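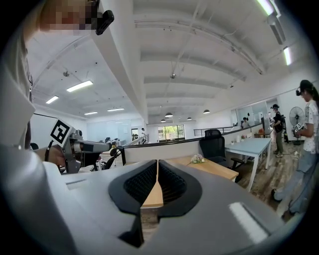
Desks and wooden floor, beyond a gray gripper.

Kolora Household Paint Color Names

Kolora is a table of paint color names as people write them on leftover cans, lids and touch-up jars at home. It holds 1,131 entries. Each entry pairs a handwritten or typed label with a plain color group such as gray, beige or dark red.

The list began as a way to match old touch-up jars to a shelf of fan decks. It grew after the Balcombe and Premen lists were merged into it in June. The Ó Néill list is kept as a separate file and is not counted in the total.

Files

colors.csv: the main table
oneill.csv: the Ó Néill list, 279 entries, same columns
groups.txt: the 18 color groups, one per line
changes.txt: edits by release

Columns

label: the name as written, spelling mistakes kept
clean: the same name with spelling fixed and capitals removed
group: one of the names in groups.txt
room: the room the paint was used in, if given
finish: flat, eggshell, satin, semi-gloss or gloss, if given
source: balcombe, premen, oneill or own

Empty cells mean the label did not say. Please do not fill them in by guessing from the color name. "Kitchen Yellow" has an empty room cell unless the can also listed a room.

How groups were chosen

Groups were set by eye in daylight, from a dried sample on white card. Off-whites were the hardest part. Anything that looked yellow next to the card went to cream, and anything that looked pink went to blush. Eleven labels came with no sample and are marked "unsorted".

Known problems

Some names appear more than once with different groups. Two makers can use the same name, and old paint shifts color in the can. Duplicates were left in place.

The finish column is patchy in the Premen rows. "Silk" and "satin" were both entered as satin there, and the original wording was not kept.

Loading

All files are UTF-8 with commas and a header row, except groups.txt. Labels that contain a comma are in double quotes.

License

Free to use and change. Keep the source column if you pass the table on.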